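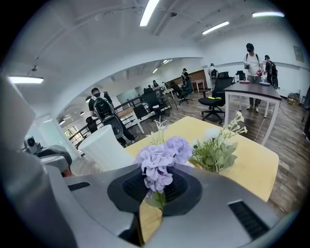 Nedau Stem Set: Artificial Flowers for People Who Have Given Up

Home / Tabletop / Stems & Vases / Nedau Stem Set

You have killed a fern. You have possibly killed a cactus, which takes commitment. The Nedau Stem Set was put together for you, and it asks for nothing except a dusting every so often, and even that is between you and your conscience.

Each set is a mixed bunch of fabric-headed stems on bendable wire. The colors change by season. The June assortment leans toward white and lilac, the fall one toward a rust shade we argued over for longer than we should have.

What you get

13 stems, mixed heights
One spare leaf pack (the leaves come off, and they will find their way under the couch)
A folded card on arranging, written by Dorothy Cheetham, who has opinions

Stem length: trim with wire cutters. Your kitchen scissors will lose.
Water: no. People do it anyway. The wire rusts.
Sun: keep them off a south-facing sill if you like purple. After a summer there you will have beige.
Scent: none. Spray them with perfume if you must, but test a leaf first, as some perfumes leave a mark.

Picking a vase

Small is better than you think. A big vase makes a bunch look like it's waiting for the rest of itself to show up. We sell the Birkett bud vase and the taller Tosa, and we will happily take your money for either, but a plain cup does the job. Put a handful of gravel in the bottom if your table gets bumped. Ours does.

Bend every stem before it goes in. They ship flat and come out of the box looking like they slept in a car. Start with the outside ones, curve them away from the middle, and leave one slightly wrong. Dorothy's card says two slightly wrong. We have agreed to disagree.

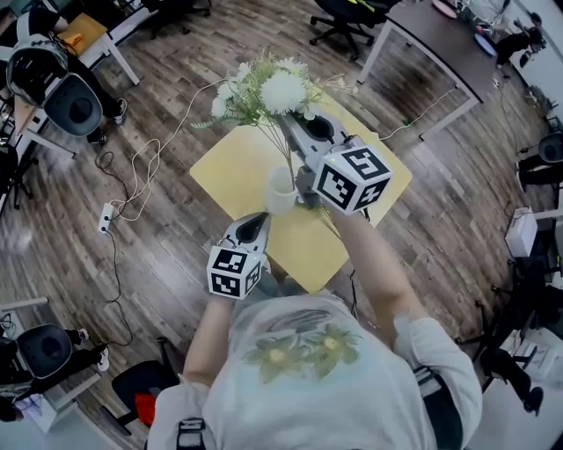
Wendy Catterall wrote to tell us that she had her set out on the dining table for nearly 90 days before her sister asked how she kept them so fresh, and that she told her "ice cubes" and has felt fine about it ever since. She also wants longer stems. We hear you, Wendy. The Rovo long-stem pack should be back in stock once the supplier remembers we exist.

Cleaning

A hair dryer on the cool setting, held at arm's length, takes care of most dust. For the fluffier heads use a soft makeup brush and go from the center out. Please don't put them in the dishwasher. We have seen the pictures.

Price and shipping

Set of 13 stems: $41
Free shipping on orders over $60, so yes, a vase will probably get you there, and yes, we noticed that too.

Returns are fine if the stems are uncut and the box is more or less a box. Email Gareth Mottram on the orders desk with your order number. He answers in the mornings.

Add to cart | Save for later | Back to Stems & Vases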